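Kettani reading circle: progress report, 21/03/2022

Hi Joonas,

Thanks again for the second installment, it came through fine. You asked for a plain update with no charts, so I'm just going to type it out the way I'd tell you on the phone.

We now have 32 adults signed up, up from 30 at the start (two left for shift work, four joined – I'm thrilled!). The Broludstead group is still the liveliest, and they've finished the first Esemell workbook well ahead of the plan. 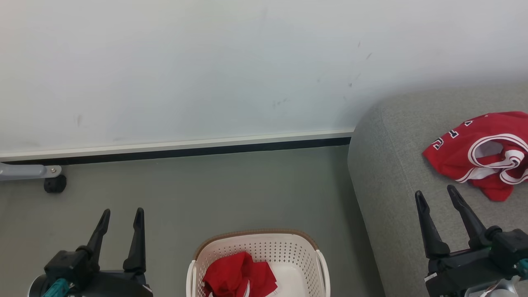
Attendance is what I'd worried about most, and it's holding up nicely. People stay longer when they can sit somewhere soft, so part of the furnishing line went on seating like the light gray sofa, and I'd happily spend it that way again. The wall behind could use a wipe or a lick of paint, there are scuff marks on it, but I haven't budgeted for that yet.

Money next. We've spent just over 2,000 of the books and materials line, mostly on large-print novels and 80 short readers from Faleo. The readers were cheaper than quoted, so I'd like to move what's left over to bus passes, if you're okay with that. 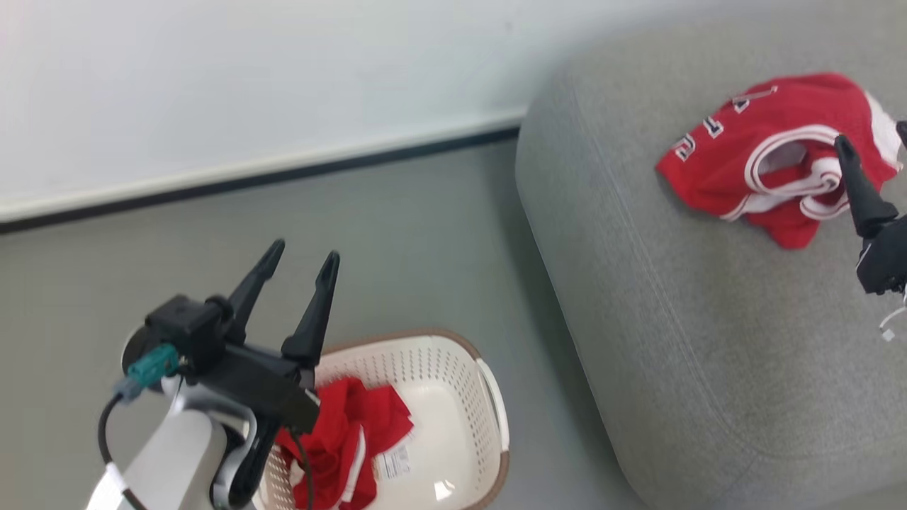 The bus passes really would help, because the evening group loses people whenever the late route gets changed. I've asked for prices and will send them as soon as I have them – probably before the end of March.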